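Los brazos que ponen la mesa en Praltville

Por Yesenia Valderrama
2 de diciembre de 2021

47 veces compartido | 12 comentarios

Cuando entré por primera vez en el taller de Zindier esperaba ruido. Lo que oí fue una radio, dos personas discutiendo el turno de vacaciones y, por debajo, un zumbido fino que iba y venía. Los motores, me explicaron. Al cabo de diez minutos ya no se perciben, igual que deja uno de percibir la nevera de su casa.

Zindier prepara vajilla y pequeños surtidos de mesa para comedores escolares, hospitales y fiestas de pueblo. Platos de colores, cubiertos, palillos, cajitas con lo que haga falta dentro. Durante años todo eso lo juntaron manos, y muy rápidas: el pedido corriente es de 800 juegos y en enero, cuando los colegios reponen lo perdido en otoño, llega a 3.000. Quien haya emparejado cubiertos durante una jornada entera sabe cómo acaban las muñecas.

Desde la primavera hay un rincón de la nave dedicado a que dos brazos aprendan a hacerlo. Y digo aprendan con toda la intención, porque lo que más me entusiasmó de la visita fue precisamente eso: ver a gente que lleva media vida en un oficio enseñándoselo a una máquina, con la misma paciencia (y los mismos resoplidos) con que se lo enseñaría a un aprendiz.

Una mesa, muchas maneras de agarrar

La mesa de pruebas es de madera clara y está llena de cosas que no se parecen en nada entre sí. Ahí está la gracia. Un plato se toma por el borde; un palillo rueda; un tenedor ligero se tuerce entre los dedos si se aprieta de más. En la plantilla lo llaman "la mesa de los líos", y cada cual tiene su objeto favorito y su objeto odiado. El odiado por mayoría es el palillo fino. Una de las encargadas de línea me contó que sueña con él.

El método no tiene misterio. Se colocan los objetos, se prueba un agarre, se anota, se cambia algo de sitio y se vuelve a probar. El cuaderno de la mesa iba por el intento 1.246 el día que lo hojeé, todo a bolígrafo, con letras de al menos cinco personas distintas y una mancha de café que tapa media página de febrero. Hay anotaciones preciosas: "mejor de pie", "entrar más despacio", "hoy no quiere".

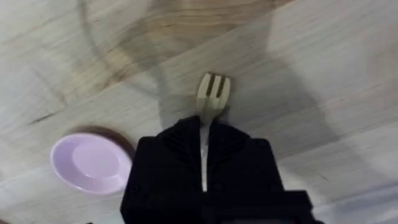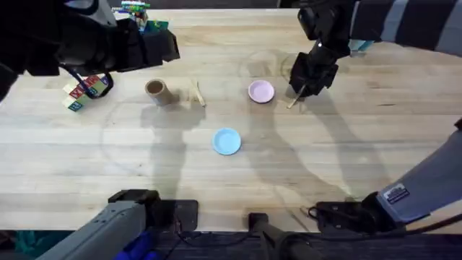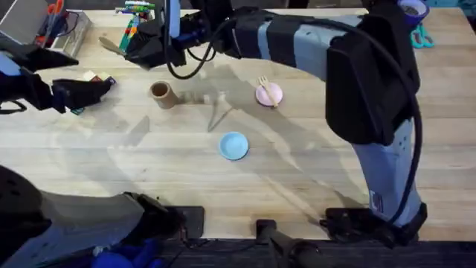

El plato rosa aparece en las tres fotos; en la última lleva un tenedor de madera encima.

Qué ha cambiado para la plantilla

La pregunta obligada es la del empleo, y la hice a todo el mundo, en la cocina y sin jefes delante. En Zindier no se ha ido nadie por causa de los brazos. Lo que sí se ha movido, y mucho, es el reparto del día. Antes había seis personas emparejando piezas de la mañana a la tarde. Ahora emparejan por turnos de dos horas, y el resto del tiempo revisan, preparan pedidos raros o se sientan en la mesa de los líos a enseñar.

A casi todos les gusta. A alguno, no tanto. Un veterano del almacén me dijo que él venía a trabajar con la cabeza en otra parte, que emparejar cubiertos le dejaba pensar en sus cosas, y que la mesa le obliga a estar atento. Me pareció una objeción seria y la dejo aquí tal cual. El acuerdo firmado con la plantilla permite quedarse en el puesto de siempre a quien lo pida, y él lo ha pedido.

Hay además un plus por las horas de enseñanza. Costó sacarlo -- dos reuniones largas y una muy larga --, pero quedó por escrito. El argumento de los trabajadores fue sencillo: si el saber de las manos vale para la máquina, vale también en la nómina. La misma fórmula la estudian ahora en Yupanqui, la cooperativa de embalaje del otro lado del río, que mandó gente a mirar y se quedó a comer.

Lo que falta

Falta bastante, y en el taller lo cuentan sin apuro. Los brazos todavía van más lentos que una persona con práctica, y cualquier cambio en el surtido obliga a volver al cuaderno. La idea es que en enero se encarguen de una parte pequeña del pedido escolar, la más repetitiva, con alguien siempre al lado.

Yo me quedé hasta el cierre. La encargada que sueña con palillos me dejó elegir dónde poner uno, y tardé una barbaridad en decidirme -- lo quería difícil, pero justo. Lo dejé en diagonal, cerca de un plato. Ella lo miró, lo giró un poco con el dedo y apuntó la posición en el cuaderno.

12 comentarios | Compartir

También te puede interesar
Hanarside: la panadería que cambió el turno de noche
Yupanqui, veinte años embalando a mano
Las muñecas también se jubilan: guía para el trabajo repetitivo
Un paseo por los talleres abiertos de Praltville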